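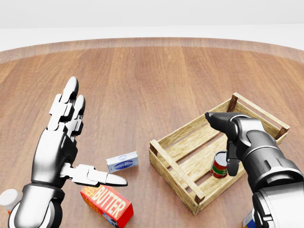
4. Setting Up Your Drolley Countertop Water Filter

Set aside an evening. The box says seven minutes, and the box is an optimist.

4.1 Unscrew the aerator from your faucet. If it has been there since the house was built, wrap it in a rag and use pliers.

4.2 Fit the adapter ring, flat side up. Hand-tighten only.

CAUTION: Do not use the pliers again. Put them in another room if you must.

4.3 Push the white hose onto the inlet until it clicks. The blue hose goes on the outlet. Swapping them gives you a slow, expensive fountain.

4.4 Run cold water through the filter until it comes out clear. The first few glasses will be gray with carbon dust. It is harmless, and your ferns won't mind it.

4.5 Press and hold RESET until the counter shows 356. That is how many gallons you have before the cartridge needs changing.

NOTE: The larger Eltari cartridge starts at 484. It fits the same housing, with some persuasion and a quarter turn to the left.

CAUTION: Never run hot water through the filter. The warranty is very firm on this point, and so is Asuka Sugiyama, who answers the warranty line.

For leaks, go to section 7.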